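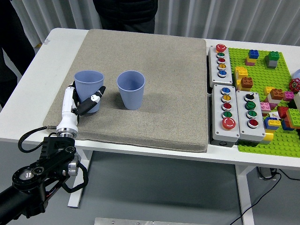 I turn 40 in September and I have started another list of things to do before it happens. The last one had 178 items and I finished nine. This one is short. Call Philomena Lenihan back. Walk the path from Borstead to Plunthorpe. Own cups that match, like the two light blue ones standing on the mat. Mine came from four different kitchens.

I am not panicking. I just want less on the list when the day comes.

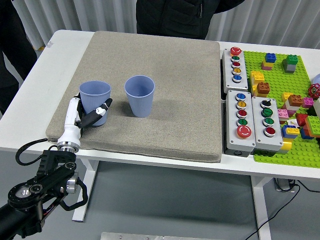
Two blue cups, one in hand.

The walk is first, if my knee allows. I will post again when I have crossed something off.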